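The Desk on the Second Floor

Notice to all departments of the Beaulieu office, Pasent Regional Administration.

1. Following the closure of the Records Section in May, one desk remains on the second floor. It is white, with a curved front edge, and is entered in the inventory as item 171.

2. The desk was assigned for 11 years to the Senior Reader, who examined up to 194 petitions a day and answered each of them by hand. The post has been abolished. The Administration expresses its gratitude.

3. Staff have continued to leave tea on the desk. A memorandum on the subject was issued to all floors, and the tea continued. It is of the kind sold in the Dernari canteen, in a bottle with a green cap, and it is left unopened.

4. The Administration has considered removing the desk. The elevator was found to be too narrow – the desk was evidently brought in before the elevator was built – and the matter was deferred.

5. Petitions addressed to the Senior Reader are still received. Room 12 has been instructed to return them. Room 12 reports that it has been reading them first.

6. Until further notice, the desk is to be kept clear of papers. One bottle of tea is permitted.
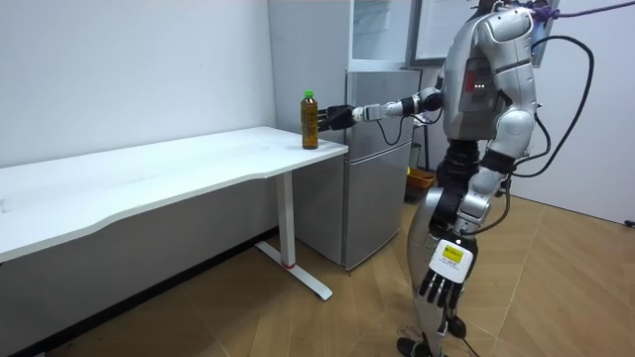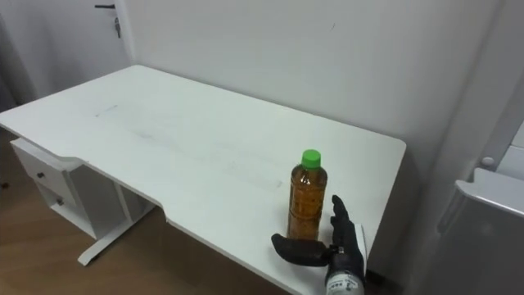
Text: Codora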